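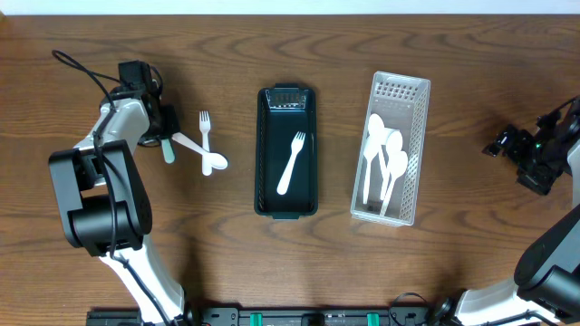 # About us

Vernden lends out everything you need to feed a crowd, apart from the food. Plates, bowls, beakers, serving spoons, jugs, tablecloths and a truly enormous amount of plastic cutlery, all of it made to be washed and used again. If you're holding a street party, a school fair, a christening tea or a barbecue that has got a bit out of hand, you can borrow the lot from us and bring it back afterwards.

We began with one cupboard and 100 place settings, bought after a summer fete that filled the bins with forks which had each been used for a single slice of quiche. It seemed such a waste! A perfectly decent plastic fork can go through the wash again and again, so that's what ours do. We now have more than 1,000 pieces of cutlery on the shelves, plus the crockery to go with it, and most months from May onwards the shelves are half bare because so much is out on loan.

## What we lend

There are 3 sets to choose from, and you can mix them as you like.

**Codetti** is our everyday set: white plastic forks and spoons, plain plates, stacking beakers. It goes to nearly everything and it's the one to ask for if you aren't sure of your numbers, as we can almost always find you a few more.

**Mamo** is for children's parties. The handles are a little shorter, the bowls have a good deep rim, and everything comes in soft colours. We love packing this one.

**Dromel** is the serving set - ladles, tongs, big salad spoons, cake slices and the long platters that don't fit in anybody's kitchen drawer (or ours, which is why they live on top of the cupboard).

## The sorting table

Most of what we do happens at a table. When a loan comes back it has usually been packed up in a hurry at the end of a long day, and we wouldn't have it any other way, because it means people were enjoying themselves. Forks are in with spoons, somebody's teaspoon has come along for the ride, and there's often a napkin or a birthday candle at the bottom of the box.

So out it all comes. We like trays and open baskets for this, as you can see what's in them from across the room. Mixed pieces can wait in a tray while the baskets take one kind each. It's slow to begin with and then you find a rhythm, and there is something very pleasing about watching a jumble turn into rows.
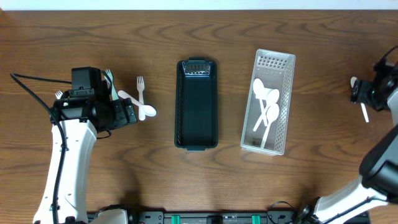
*The dark green tray, with spoons in the basket and a few pieces still on the table.*

Odd pieces get their own box. If you think you've sent us your own cutlery by mistake, please ask - we keep strays for a good while, and we've reunited people with cake forks, a gravy spoon and one very handsome butter knife.

## How we pack

Forks and spoons travel separately, handles all the same way, so that you can put them straight out on the buffet. Plates are stacked in tens with a cloth between the stacks. We put a packing list inside the lid of each box, and it helps us enormously if you tick things off against it before you bring them back.

Anything cracked or with a bent tine comes out of the set. We keep the sound halves of broken sets too, and they make up our picnic boxes, which don't match in the least and are cheaper to borrow.

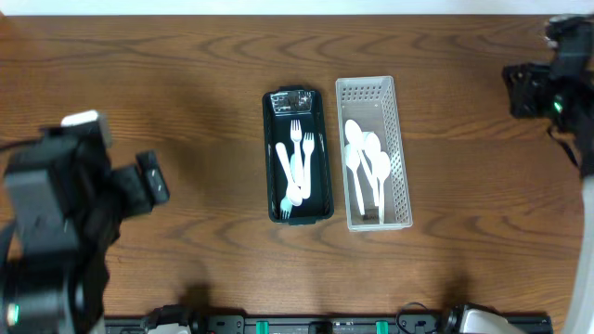 *White and pale blue cutlery in the tray, spoons together in the mesh basket.*

## Borrowing from us

Send us a note with your date and how many people you're feeding. Loans are for 3 nights, which gives you time to collect, have your party and do the washing-up at a civilised hour. Ordinary hot soapy water is fine. Please let things dry before they go back in the box, especially the beakers.

If you've lost a spoon or two, just say so. Spoons go missing at every party ever held, and we allow for it.

You're also very welcome to come and look at the sets before you choose. The kettle is on most mornings from ten, and if there's a loan on the table you may well be handed a pile of forks.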